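Sous-couche drainante Florus pour gazon synthétique
Réf. 3057 – Fellard, revêtements extérieurs

Accueil > Terrasses et balcons > Sous-couches

La sous-couche Florus se pose entre le support et le gazon synthétique. Elle laisse passer l'eau de pluie et amortit le pas sur les sols durs : dalle béton, carrelage extérieur, bitume. Sur terre, prévoir d'abord un lit de gravier compacté et un géotextile.

Caractéristiques
Épaisseur : 20 mm
Masse surfacique : 900 g/m²
Matière : mousse de polyéthylène recyclée, perforée
Conditionnement : rouleau de 24 m²
Découpe : cutter à lame neuve

Pose
Balayer le support et vérifier la pente. Dérouler les lés bord à bord, face alvéolée vers le bas, sans chevauchement. Joindre avec la bande Ersoy (vendue séparément). Décaler les joints du gazon par rapport à ceux de la sous-couche. Un rouleau se pose à deux en une matinée – compter plus si le balcon a beaucoup d'angles.

Ne convient pas aux terrains de sport ni aux zones de stationnement.

Livraison
Départ de notre dépôt de Fitelton, sur palette. Le retrait sur place est possible sur rendez-vous. Tarif en vigueur depuis mars.

À table, dehors ou dedans
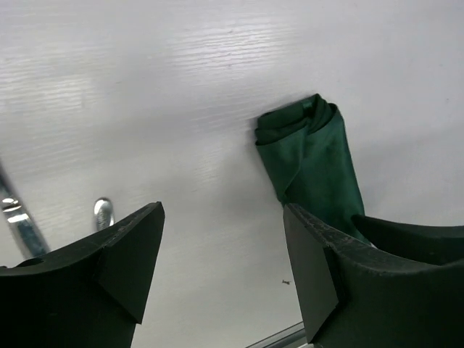
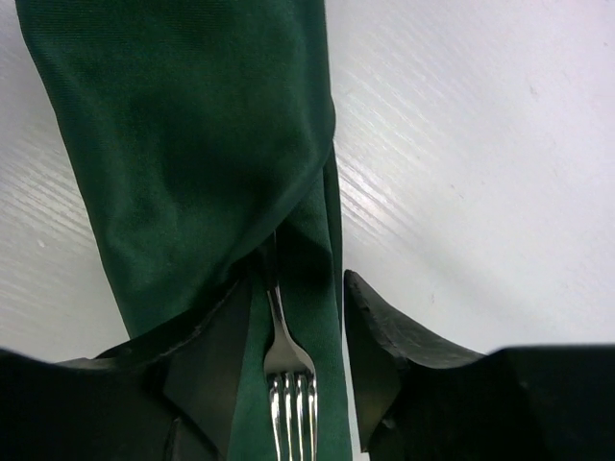

Avis
Rostam Nazari – 24 avril 2024
Posée sur un toit-terrasse en bitume, l'eau s'évacue bien, plus de flaques au pied de l'acrotère. Les rouleaux gardent leur courbure au déballage, je les ai laissés à plat une nuit avec des planches dessus. La bande de jonction colle mal s'il reste de la poussière.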